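About Ekard

Ekard buys, sells and catalogues stage costume and music memorabilia. We work from two floors of a former printworks in Udberg, with the saleroom at street level and the store and workroom upstairs. The business started as a market stall selling tour programmes and signed sleeves. Clothing came later, when a touring wardrobe department closed and we bought most of its stock in one go.

We now hold more than 2,000 items. Of these, 182 are complete stage outfits, and the rest are single garments, shoes, hats, instruments, handwritten lyrics, set lists and printed matter. We run four sales a year, usually with 200 lots in each. The May sale is given over to costume.

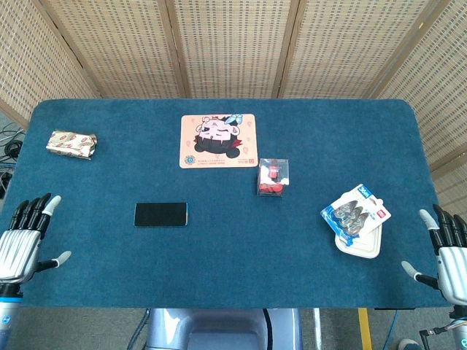 Every piece we offer is checked before it goes into a catalogue. We compare stitching, labels and wear with dated concert photographs and film, and we ask for paperwork from the seller. Where the history of a piece has gaps, the catalogue entry says so. If we cannot tie an item to a performer, we sell it as period stagewear — at a period stagewear price — or return it to the owner.

Repairs and cleaning are done by Sarantis, a textile studio we have used from the beginning. They replace missing beads and sequins only when the owner asks, and any new work is recorded in the condition report. Framing and display cases come from Sumanik. Buyers can order a case with their lot or arrange it afterwards.

We also lend. At present 105 items are out with museums, theatres and touring exhibitions. Loans are normally for six months or a year, and the borrower pays for transport and insurance.

If you have something to sell, send us photographs of the front, back, lining and any labels, with a short note on how you came by it. We reply within ten working days. Valuations for sale are free. Written valuations for insurance or probate are charged by the hour.

The saleroom is open from 10am to 4pm on weekdays. Visits to the store are by appointment.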